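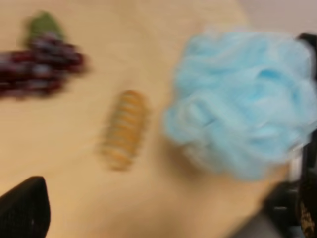

Clutotport Automation Forum
Topic: Open day at the Soltora manipulation laboratory

vpoojary
Posted Jul 18, 2019
I attended the open day with 40 other registered visitors and wish to record a few observations for members who were unable to travel. The demonstration concerned the handling of mixed household and toy items by a single arm. The items included artificial grapes, a ribbed toy bread roll and a blue mesh bath sponge. Our host, Rekha Hegde, took questions throughout and did not hurry anyone.

g_barbieri
Thank you for the report. I must say that I found the program thin. Visitors were promised industrial applications, and I saw a bath sponge. A plant manager cannot take that back to a board.

vpoojary
I respectfully disagree. The sponge is the most instructive item on the table.

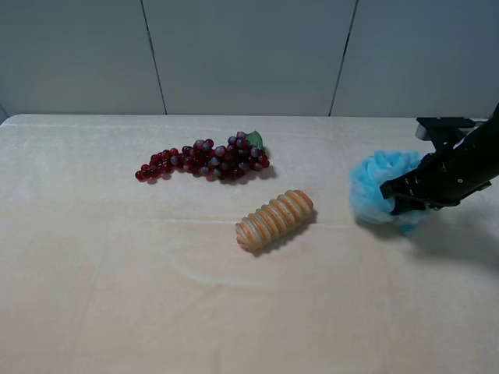 A gathered mesh gives way wherever it is pinched, and its outline is never the same twice. Our own packing line at Chowdary handles netted goods, and those are the ones we still pack by hand.

g_barbieri
I accept the point about netting. My objection to the grapes stands. Artificial fruit does not bruise, so a grip on it proves very little to a produce handler.

sharada.alva
Both remarks are fair. I asked Ms. Hegde about real fruit, and she replied that it is planned for January. I would add that the approach deserves as much attention as the grip.

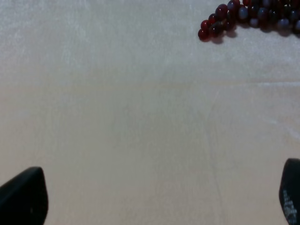 Our group spent most of its time on that question – where the fingers should be before they close, and how wide. The handout gives 60 seconds as the limit for one attempt. I thought that generous.

tharun_r
Will the handout be made available? I was in the afternoon group and the copies had run out.

sharada.alva
I have one and will scan it for the Cedutov subforum this evening. Page 2 has the table Mr. Barbieri was asking for.

g_barbieri
Much obliged. I shall read it before I say anything further about the sponge.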